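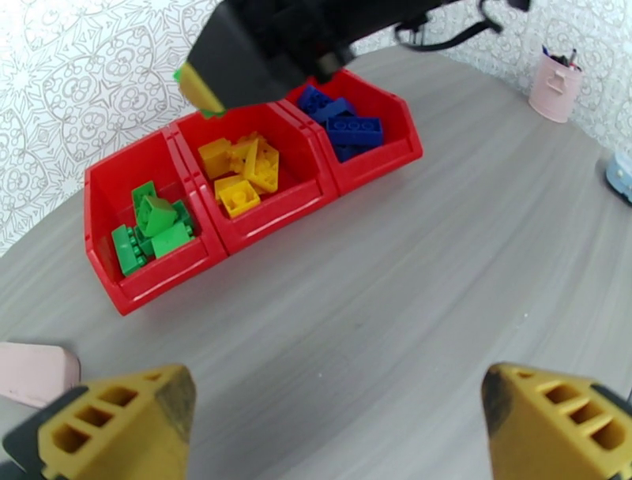 From: Hajar Tazi
To: brick-sorters list
Subject: Re: Sorting by color or by shape for the kids' table?

Hello all,

Replying to Driss from this morning. I've trimmed his message to the parts I'm answering.

Driss Slaoui wrote:
> We are setting up a building table in the back room of the Flarkness
> library in June and have been given 3,000 mixed bricks. They are in
> two moving boxes right now. My plan was to sort by shape, because
> that is how I do it at home with drawers. Bouchra Kettani thinks
> color is better for small children.
>
> Second question. I was going to buy shallow trays with lids. Is there
> any reason to get the open parts bins instead? The lids would keep
> the dust out between sessions.
>
> Third, how many bricks do you put out at a time? I don't want to
> spend the whole evening picking up.

On the first question I agree with Bouchra. We sorted by shape at Morsy for the first year. It's the right way if you are building from instructions and need a certain piece. Our children were mostly under 6 and they didn't look for pieces that way. They wanted a green one. Cleanup was worse, because a four-year-old doesn't see much difference between a 2x3 and a 2x4, and by the end of the hour the bins were mixed and one of us had to do it over.

With color they can put things away themselves. We keep it to a few colors. Yellow, green and dark blue work well together. Dark blue and black don't, especially in winter when we have the ceiling lights on, so black stays in the cupboard. If you have two greens, put them together and don't worry about it.

On bins, I would go with open ones. We tried lids. The lids ended up on the floor and got stepped on, and two cracked the first month. What I like is a scooped or low front, so a child can see what's in there without tipping it over. Asmaa Abdel Hamid uses red parts bins joined side by side, with green in one, yellow in the next and blue in the third. The joined row is a real advantage. Single bins get carried off and one always comes back with a sandwich in it. A row of three stays where you put it, or at least it all moves together.

The bin color matters less than I expected. I worried that a red bin would be taken for the place where red bricks go, and a couple of children did ask. If you use red bins, leave the red bricks out of the mix. For dust, throw a dish towel over the row when you lock up.

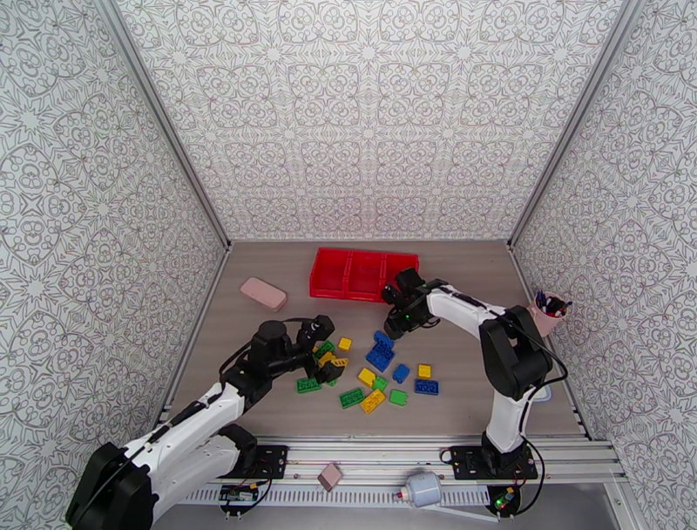 As for how many to put out, far fewer than you'd think. We started with 80 on the table for each group and the children mostly pushed them around with their arms. Now, for the sorting game at the start, we tip out a small pile in the middle of the table and keep the bin at the back where everyone can reach it. Even fifteen bricks in three colors is plenty for a first round. They pick up what's in front of them, it goes in a compartment, and it's done in a few minutes. After that we bring out more for building.

A few practical things while I'm at it:

Wash the bricks before you sort them. Donated ones are sticky. Warm water and dish soap in a mesh laundry bag, then spread them on towels overnight. Hot water warps them.

Do your first sort in big handfuls by color and pull out anything that isn't a brick as you go. We found hair clips, batteries and a tooth. Thirumalai Lobo did ours over 10 evenings at his kitchen table, but he was also pairing up wheels, so you should be faster.

A plain table top is best. Ours used to have a patterned cloth on it and the small pieces disappeared into it. A light gray or pale wood surface shows up all the colors. Smooth is good too, for sweeping up with the side of your hand.

Keep pens and erasers off to one side if the children are going to draw their buildings afterward. A cup is fine for the pens. Erasers get built into the walls of houses, so count them at the end.

I can't help much with where to buy. Ours came from a hardware store that has closed. Bodeck sells a joined row but I haven't handled it, and the Brukik ones I looked at had dividers that lift out, which I would avoid at this age. If anybody has had either of them for more than a few months, please write to the list and say how the corners held up.

Driss, I have one spare row of three in the storeroom if you want to try it before ordering. It has a scratch along the front but nothing is broken. I'm at Morsy until 4 p.m. most days.

Hajar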